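3.2 Survey of owners and the condition of used pontoon boats

The second part of the study concerns the boats themselves. We wanted to know how the layout of a pontoon boat, and above all the place of the helm and of the rear ladder, influences the price which a second owner is ready to pay. The lake at Kelten was chosen for the survey, as it has a long season and most of its boats are kept at one marina. 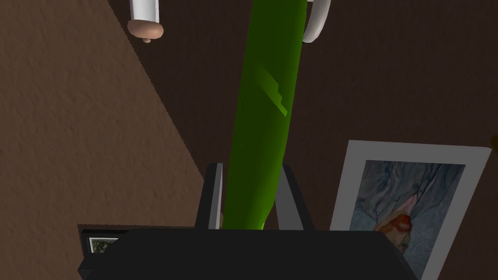
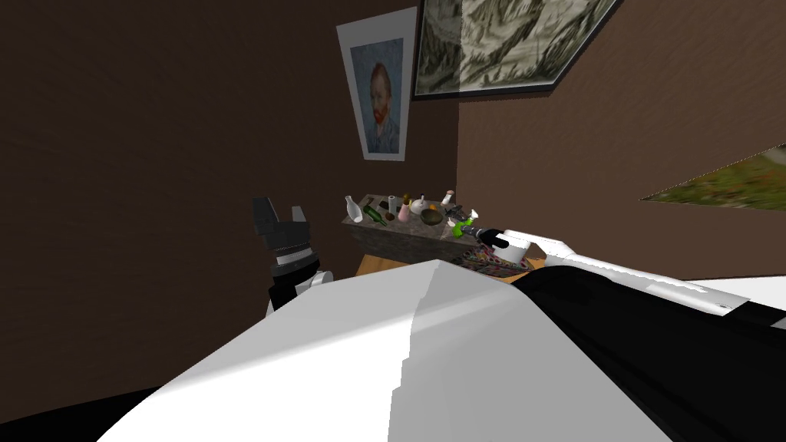
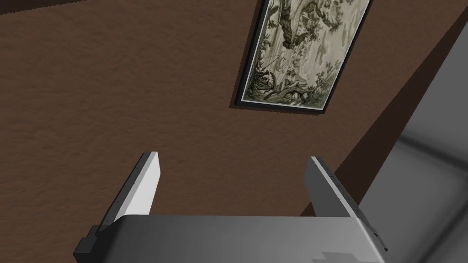
Figure 4. Three rendered views from one simulated setting: gripper and green object (first), robot arm and tabletop (second), brown wall with framed picture (third).

The owners were approached in October, when the boats are taken out of the water and the pontoons can be inspected on the trailer. A letter was sent to 80 households. In 38 cases the owner agreed to an interview, and in 22 of these we were also allowed to inspect the boat. The inspections were done by Declan Kingi and Nneka Isah, who filled in the same form separately and compared their answers only in the evening. Where they disagreed, the lower mark was kept.

The form has four parts: deck and carpet, seats, helm, and pontoons. For each part a mark from one to five was given. We did not include the engine, although several owners asked us to do so. An engine can be replaced by the seller shortly before the sale, and its value is then easy to read from the invoice. The deck is a different matter. Repairs of the deck are often made by the owner himself and no paper exists for them.

Seats gave us more difficulty than we expected. On many boats the covers had been renewed while the foam under them was old, and the two observers did not treat such seats in the same way at the beginning. After the first inspections it was decided that the cover and the foam should be marked apart, and the boats already seen were visited again. One owner had sold his boat in the meantime to a buyer from Bradeseck. He gave us the address, and the buyer kindly let us repeat the inspection there.

The interviews followed a short guide written by Milagros Barroso. The owners were first asked how they use the boat on a usual summer day, how many people are on board and whether they tow a skier or a tube. Then they were asked which two features they would not give up if they had to buy again. Only at the end was the price discussed. We found this order useful, for in the trial interviews the owners who had spoken of the price first became defensive and their later answers were short.

The rear entry was named more often than any other feature. Families with small children spoke of it with much warmth, and some told us that they had refused a cheaper boat which had only a side ladder. The chaise lounge was named mostly by owners without children at home. The helm was seldom named, but when it was, the complaint was nearly always the same: the gauges cannot be read with the sun behind the driver.

Asking prices were taken from the listings of the dealer Kallix and, for private sales, from the notice board of the marina. An asking price is of course higher than the price paid. For the boats where both were known to us, the difference never went beyond 2000 pounds, and it was smaller for boats with a fixed cover. We therefore use the asking price in all the tables of this section and return to the question in Section 5.

Two boats of the type Obi were left out of the comparison of layouts. They have the helm in the middle of the deck, and they could not be placed in either of our groups without changing the meaning of the group. Their marks are nevertheless given in the appendix, together with the notes of the observers.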